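Home Textiles and Household Care, Unit 10
Folding and Storing Small Knitted Items

Handout prepared by Telma Cabral
Thursday, June 24, 2021

Please read this before the practical lesson. You need also your notes from Unit 9 about fibers, because I will not repeat the difference between wool, cotton and mixed yarn.

1. What we call small knits

In this course the small knits are socks, baby blankets, scarves, caps and knitted cloths. They have one thing in common: the fabric is made of loops, so it stretches in one direction more than in the other. A woven pillowcase can be folded almost in any way and it will recover under the iron. A ribbed knit keeps the mark of a bad fold much longer, and if it hangs from a hook it becomes long and narrow.

Keep the two words apart. To fold is to lay one part flat over another part. To roll is to turn the fabric around itself from one end. Many students write "folded" for both in the report, and then I cannot know what they did.

2. The working surface

Choose a soft and flat place on which the item does not slide. In the Dernholm study room we use quilted mats, and at home a thick blanket on the floor is also good. A polished table is less comfortable because the cotton moves away when you press the roll. Empty the surface first, brush away crumbs and hair, and sit so that the daylight comes from the side.

3. The sock roll

Lay the sock flat with the heel up. Press out the air with your palm, from the toe to the opening. Begin the roll at the toe and keep the same tension until the cuff. For a pair, put the second sock exactly on the first one and roll both together. Do not turn the cuff over the whole bundle like a ball. This is the habit of most families (also of mine), but the elastic of the outer cuff stays stretched for weeks.

A good roll stands upright when you hold it lightly, and it does not open at the side. Ribbed cloths are folded and wait next to the rolls until the end of the sorting.

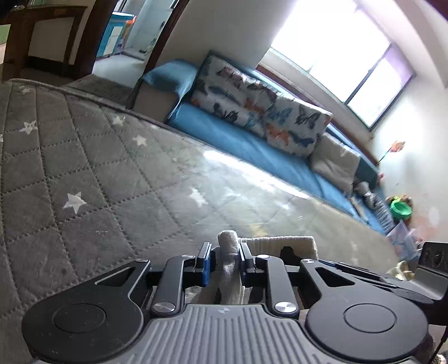 4. The ribbed cloth

Find the direction of the ribs with your fingers. The first fold goes along the ribs and the second fold goes across them. Stop there if the cloth is thick. With a thin cloth you may fold a third time, but leave the last edge loose and do not press it with the hand.

Never iron a rib to make it flat for the shelf. If it came out of the wash with waves, make it a little damp, pull it gently into shape and let it dry lying down.

5. Into the drawer

Rolls stand in rows with the rounded end up. Folded cloths stand behind them, on the long edge, so each one can be taken out without lifting the others. In the exercise we use the Livora drawer insert, which has 13 cells. The older Prurnik insert has wider cells and a single sock roll falls over in it, so keep it for pairs and caps.

Cushions and bolsters do not belong in this unit. We come to them in Unit 11, together with the daybed covers.

6. Exercise for the practical lesson

Bring 17 small knits from your own home, clean and dry. Sort them by type, prepare them as in points 3 and 4, and fill the insert. Write down the fiber of each item from its label. If the label is missing, write "unknown" and do not guess.

Repeat the exercise at home after one week of normal use and note which rolls have opened. Reports go to Tülin Değirmenci, who also has the spare inserts.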